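Forum: Storage and Closets
Thread: Bins or bags for soft goods on open shelving?

tharn_b
I have one white shelving unit to fill in a hall closet in Prillville. Usable depth is 25 inches. Contents are spare bedding, off-season clothes and a few guest pillows. Choice is between rigid latching bins and zip or drawstring plastic bags set straight on the shelf. Floor space is limited. Looking for reasons, preferably from people who have run both.

shelfpin
Bins. A rigid wall lets you stack, and stacking is the only way to use the full height between shelves. Bags slump forward and end up on the floor. Get translucent ones so you can tell sheets from sweaters before you pull anything down.

cold_joint
Disagree for bedding. A comforter in a bin takes the shape of the bin, and you lose the corners. The same comforter in a soft bag compresses to whatever gap is left. I keep bins for small items and bags for anything that goes back to full size when you let go of it. The Mostura bins I bought also taper toward the base, so the bottom of each one holds less than the label suggests.

shelfpin
Taper is how they nest when empty. Buy a straight-wall bin if it bothers you. Zement sells one.

cold_joint
It sells one at a price. I outfitted a rental storeroom last February with 520 of the straight-wall type and the invoice was 3,275 before delivery. Fine for a storeroom. For a closet I would put the money into the shelf.

mudsill
We run the mixed method. Translucent bins on the white shelving, soft things in big plastic bags. The pale blue one with the daisy on it is the type I mean. Large, thin, and you can push the air out by hand before you close it.

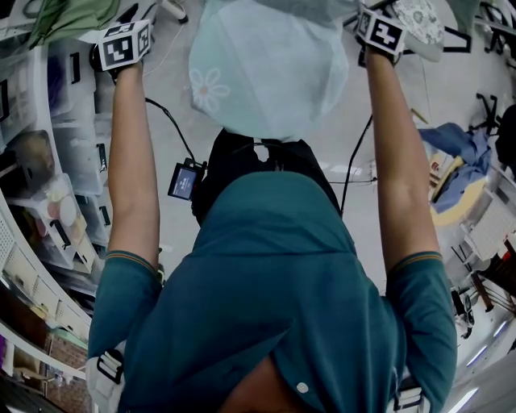 Gallardo_fan: thin bags split at the seam if you drag them off a shelf by one corner, and then you are buying bags every year. A bin with a proper latch outlasts several of them.

mudsill
So lift from underneath. Mine go up with both hands and come down the same way.

tharn_b
What about moisture? The closet shares a wall with a bathroom.

cold_joint
Same rule for either – contents go in fully dry. A sealed bag with a damp towel in it will smell, and so will a latched bin. Leave a gap of 2 inches between the back of the shelf and the wall and check it in summer.

shelfpin
Agreed on the gap. Still not agreed on bags.

tharn_b
Going with bins on the lower shelves and bags for the comforters on top. Measuring the shelf spacing tonight. Does anyone know if the Mostura lid adds to the listed height, or is it included?

cold_joint
Not included. Measure with the latches closed.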